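Tedamley Snack Table Demos, data card
Last edited 15th April by Shinji Sasaki

What it is

133 demonstrations of one job: pick up a bagged snack from a table and put it in an open box. A person holds the gripper, does the job, and puts the gripper down. No robot arm was used in recording. We are publishing the set mainly so that other people can check claims we could not reproduce, including two of our own from October.

Why we are wary of it

The pitch for hand-held recording is that a person can teach in minutes what takes an hour by remote control. The recording really is fast. What you get for it is less clear. A person's wrist bends in ways our Grovus arm cannot follow, and 16 of the demos ask for poses outside its reach. We left them in and flagged them in the index file. If you drop them, say so in your results.

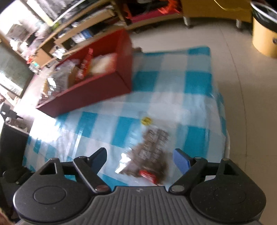 Bags are a poor choice for anyone who wants clean numbers. They crumple, they slide on the cloth, and clear plastic gives the wrist camera very little to go on. Policies trained on this set often close on air a short way above the bag and then carry nothing to the box with great confidence. The Yeoh baseline counts some of those runs as wins, since it only checks where the gripper ends up. Please don't use its score.

Collection

3 people recorded the demos in 4 rooms. One person did more than half, so the set leans toward that person's habits, mostly a slow approach from the right. Rooms are marked in the index. Lighting was whatever the room had.

Not suitable for

Claims about new objects in general. Claims about force, which was never measured. Any comparison with the Alport remote control set, where the start positions were fixed by hand and ours were not.

Known problems

Gripper width drifts in the longer takes. Timestamps in room 3 run late and we have not found out why. Fixes are welcome if they come with the raw log.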